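7/14/20

Packet storage, second go. Imogen still wants the dry goods moved out of their original packets and into glass. I said in June I doubted it would make any difference and I still doubt it. Tape and jars came from Lastbridge, 14 jars, all one size.
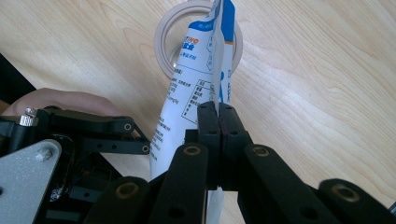
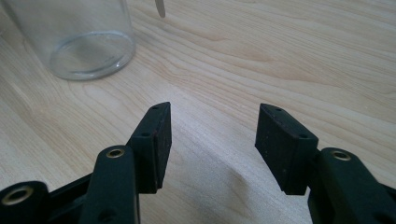 Reiko's argument is that jars stack better and you can see what's left. Fine, but the packet has what looks like a nutrition or ingredients table printed on it and a jar has whatever Dean writes on a strip of masking tape, and I have read Dean's writing. If we go ahead, the printed panel gets cut out and kept with the jar.

Weights before opening: 98 g on the small one, 180 g on the big one. Scale drifts by 2 g, so don't lean on those too hard. Spyros says it was fine last month - I'd like to see his check weights.

Plan is to leave half in packets, folded and taped, and half in jars, same shelf, then weigh again. Lids not tested yet. Ask Liam where the spare ones went.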